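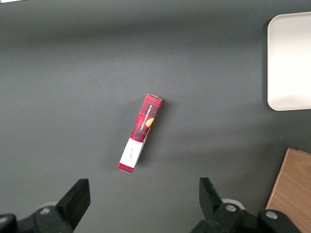
Vanilla shortbread in a red and black plaid box.

Nekton Outdoor Canvas, by the yard or by the roll

Okay, I get more emails about Nekton than about everything else in the shop put together, so I finally sat down and wrote a proper page for it. If you've been sewing with it for years you can skip to the ordering part near the bottom. If you're new to it, hello! Get comfortable.

Nekton is a solution-dyed acrylic canvas, which means the color goes into the fiber before it's ever spun into yarn. Think of a carrot and a radish. Cut a carrot and it's orange all the way through, cut a radish and you get white. Nekton is the carrot. It's why I steer people toward it for porch cushions, boat seats, cafe banquettes near a big sunny window, anything that would turn a printed cotton into a sad gray rag by the end of August.

It comes 54 inches wide and we stock 48 colors. The solids are the bulk of the range and then there are the tweedy ones, where two yarns are woven together and you get a bit of depth (Driftwood and Wet Slate are my favorites, and they hide crumbs beautifully). The stripes are a separate line called Lelari. Same yarn, same weight, so you can pipe a Lelari stripe with a Nekton solid and they'll wear the same.

How it feels

Stiffer than you expect on day one! I always warn people about this. It comes off the roll with a crisp hand, almost like a shirt with too much starch, and it relaxes once it's been sat on for a few weeks. If you want something soft right away for an indoor sofa, look at Vieira instead. That's our brushed polyester, it's gorgeous, it costs a little less, and it has no business being outside. Please don't put Vieira on a boat. Somebody did and I still think about it.

Stains and water

Every color has a water-repellent finish. Water beads up and you can flick it off or blot it, but this is a breathable fabric and it will let rain through at the seams and under pressure, so bring the cushions in for a real storm or use a foam that drains. For spills, blot first, then lukewarm water and a little mild soap, and rinse it more than you think you need to. Soap left in the weave grabs dirt. Air dry only. No dryer, no hot iron, and go easy with the pressure washer (I know it's tempting).

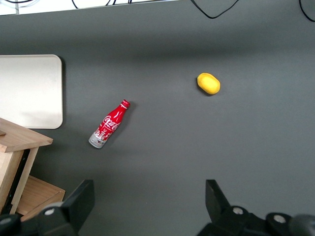

The finish does wear down over time, usually after a few seasons of hard cleaning. You'll notice water soaking in where it used to roll off. You can bring it back with Clillo spray, which we carry in the big bottle. Clean the cushion, let it dry all the way, spray two light coats and leave it overnight. One bottle did all six of my dining chair pads with a little left over.

Sewing it

Use polyester thread made for outdoors, never cotton. I like a size 16 or 18 needle and a longish stitch. Home machines handle two layers fine and four layers if you slow down, but corners with piping can get thick, so hammer them flat before you sew. Yes, with an actual hammer! The cut edges fray less than you'd fear. A hot knife seals them if you have one, and a plain zigzag is fine if you don't.

The weave has no nap, so you can railroad it, meaning you run it sideways across a long bench and skip the seams. The tweeds can go that way too. Lelari stripes can't unless you want them going side to side, which, on a window seat, I kind of love.

Trade and contract orders

Cuts start at one yard and go up in half yards. A full roll is 60 yards and gets the roll price automatically in your cart. Orders over 300 yards get trade pricing, and for that you'll want to write to Carolina Torres, who runs our contract desk and can also reserve a single dye lot for you. Please do ask for one dye lot if you're doing a whole restaurant patio. Batches are very close but they aren't identical, and two chairs side by side will show you the difference. The most we've sent out from one lot was 1,000 yards, and bigger than that needs a chat first.

Custom colors are possible with a long lead time. We take those requests through November for the next summer's production.

Samples

Swatches are free for up to five colors, and after that it's a small charge. We cut them big enough to pin to a cushion and look at in evening light, which I really recommend, because the blues shift a lot after 5 p.m. and the one called Harbor goes nearly green. Cut yardage can't come back once it's off the roll, so get the swatch, even if you're sure.

In-stock colors ship in two business days, folded up to 20 yards and rolled on a tube above that. If you want a shorter piece on a tube, add a note at checkout and we'll quote you the extra shipping.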